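Wrist cam gallery: Skosel set, second batch

Posted 4 September 2024

Quick dump from the Brirmont bench, more to come when I get time. We're gathering demos for the Skosel policy, arm driven by hand, everything logged. 595 episodes in so far, goal is 2135 before we retrain. Most of the pages on this site show the arm from outside, these are from the wrist, so close up and a bit blurry. It's what the model gets to see too. Old batch from April is still on the Huerta page.

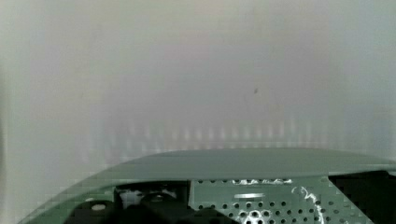 Wrist view, green cover and the plate with the holes. Everything past it out of focus.

Notes while I remember. Labels are done per episode, not per frame, took too long the other way. Bad grabs stay in, tagged as misses. We threw them out in April and the policy had no idea what to do after a slip. Short episodes are fine, anything under 5 seconds gets looked at by hand before it goes in. Please dont rename the folders, the Nistosden loader goes by folder name and it will skip yours without a warning.

Next one has the gripper coming up from the bottom, black fingers, plus a bright glare on the perforated panel. Glare like that stays in the set as well, no cleanup, no cropping.

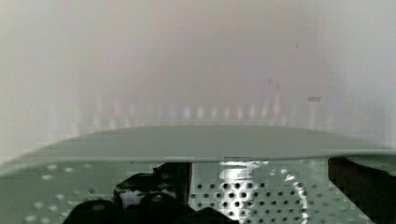 Do all the demos have to come from the same operator?
Better if they don't. We had 2 people driving for this batch and want more, one person's habits get baked in fast. Just put your operator code in the log so we can split by driver later.

Still to upload: side camera views, the reset clips, and the joint plots for teh first batch.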